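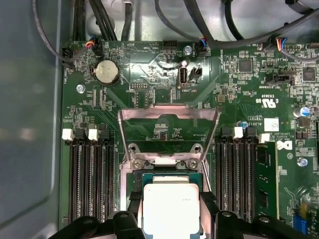

Chapter 3
Scoring and Match Formats in Club Tennis

Players new to competition often know how to hit the ball well before they know how to keep score. This chapter sets out the scoring used in most club matches, then looks at the shorter formats that have become common in junior and evening play.

A standard game runs 15, 30, 40, game. When both players reach 40 the score is deuce, and one of them must then win two points in a row. The server's score is always called first. A set goes to the first player to win six games with a lead of two, and at six games all most clubs play a tiebreak.

Shorter formats change one or more of these rules. At the Trudau indoor centre, the under-14 league plays sets to four games with no advantage point at deuce. Reinhold Ruppert, who coached there for 18 seasons, favoured this format on busy days because the finish time of each match was easier to predict. The receiver chooses which side to receive the deciding point from.

Section 3.1 covers the tiebreak in detail, including when to change ends. Section 3.2 deals with doubles, where the serving order must be settled at the start of each set. The practice score sheets at the end of the chapter come from the Belkadi Cup, played each October, and should be filled in with a pencil.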